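Review: Palomino, a simulated kitchen table for testing grasp policies

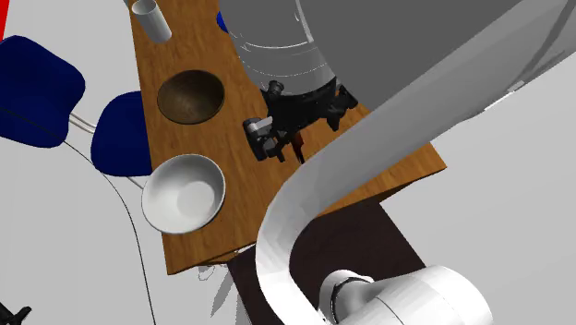

Keltwood Robotics Club – Simulation Group
Reviewed by Yeison Alvarado, September 28, 2018

I used Palomino since August to compare two ways of training a grasping policy. The kit gives you a rendered table with a cup and bowls, an arm, and a script that changes the start positions. The method behind it is simple: train on many random layouts, then test on 29 fixed ones which the policy did not meet before.

Our older policy, trained with one layout only, solved 9 of the 29. With the random layouts it solved 13. This is a modest result, but I repeated the test with three different seeds and the order of the two policies stayed the same.

What I like is the choice of objects. A white bowl near the table edge is a much harder case than a bowl in the middle, and the kit lets you keep such cases in the test set. The wood grain is also useful, because our previous simulator, Grivov, had only plain colours.

I am less happy with the documentation. The friction values are not explained, and Lorcan Heffernan had to read the source code to find the units. Loading is slow – more than three minutes on the club computer.

I would recommend it for comparing methods. For predicting success on a real arm I cannot say yet, we have not tried it.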